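The Yellow Cardigan Survives Another June

Every June I decide to become a person who owns eleven things. I clear the bed, open the closet, and start pulling sweaters out by the armful, and every June it ends the same way, with me sitting on the floor at ten at night, wearing two of them.

The closet is the problem, or so I tell people. Our house was built in 1930, when a person apparently owned one good coat and a funeral dress and was grateful for both. The closet in the bedroom is as deep as a cereal box. A regular hanger doesn't fit in it straight on, so everything hangs at a slant, like commuters on a bus going around a corner. My sister-in-law Pei-shan, who has a walk-in with a bench in it (a bench! for sitting down among your pants!), looked at ours once and asked where the rest was.

So winter things have to go under the bed from June until whenever I start complaining about the cold. For this I bought a set of zippered bags from a company called Pliner. They cost 26 dollars and came with a booklet about breathable storage, which I have kept, for some reason, in the bag with the mittens. The zippers go around two corners beautifully and lose heart at the third.

I had a system this year. Anything I hadn't worn since last June went to the donation pile. Anything with a hole went to the mending pile, which is the donation pile for people in denial. Anything I couldn't make up my mind about went back on the bed to be dealt with at the end. By the time I'd finished my first coffee the donation pile was one scarf, and the bed had disappeared.

Which brings me to the mustard cardigan.

It is cable knit, it is the yellow of a hot dog stand, and I look terrible in it. I know this because Villads, who is married to me and therefore cautious, once said it made me look "very visible." I bought it from a secondhand place called Gounder the winter I turned thirty, during a stretch when I believed I was going to be someone who wore color. I wore it to work the next morning. Anwara at the front desk asked if I was feeling all right.

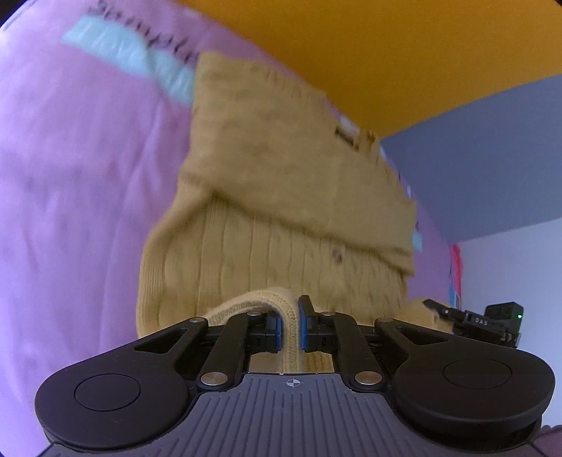

I have tried to get rid of it three times. The first time I got as far as the car, where it rode around in the back seat for most of a summer and came in handy when the air conditioning at the movies was too much. The second time I gave it to my friend Tươi, who gave it back at Christmas, wrapped, with a card. The third time I listed it online and got a single message, from a man asking if I also had any lawn furniture.

And the thing is warm. It's warmer than the gray one I paid real money for, and it has never pilled, while the gray one now looks like something you'd clean a grill with. The ribbing still snaps back. If it were navy I'd be buried in it.

By my own rules it should have gone. I wore it exactly once this past year, the week the furnace quit, over pajamas, with a hat. I put it in the donation pile with the scarf. Then I went to make lunch, and when I came back I moved it to the mending pile, where I looked it over hopefully for a hole. It doesn't have one. I considered making one.

Folding it is its own sport, by the way. Cable knit does not fold, it sort of reclines. I've read that you're supposed to lay the sleeves across the back, bring the hem up to the collar and end up with a tidy rectangle. I end up with a loaf. I did it four times, and the fourth loaf was worse than the first, so I quit while it was still bread.

It went into the third bag, on top, where it could be reached in an emergency. The zipper stopped at the third corner. I've left it that way, with a bit of yellow showing, and pushed the whole business under the bed with my foot.

The scarf I drove over to the donation bin that afternoon. I miss it a little. It went with the cardigan.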